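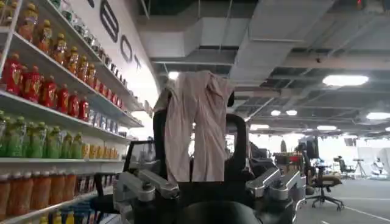

Nornorgate Chores: data card
Version of 1 January 2022

What it is

Recordings of a two-gripper robot trying household and shop-floor chores, collected by Dravivwood. The aim is to find out which chores a machine can do today without help. The release holds 3,007 episodes across 16 tasks.

Tasks

Cloth: hang, fold, lay flat. Items are light garments and towels.
Shelf: pick, restock and face up plastic drink bottles, sorted by color.
Other tasks are listed in tasks.txt.

Layout

Each episode is one folder with wrist video, joint positions and a result file. Results are scored 0 to 4, where 4 means finished with no human touch. Frame rate is not fixed, so use the timestamps.

State of things

Bottles are close to usable on a tidy shelf. Cloth is not. Almost 50 cloth episodes were stopped by the operator and are kept with score 0 - please don't filter them out when reporting results.

Known problems

Ceiling lights wash out some bottle labels.
Parts of the robot block the lower view in wrist video.
Gripper force was not logged in the Arkota batch.

Use

Free for research. For shop use, ask first. The loader is in the Nogueira repo, under tools.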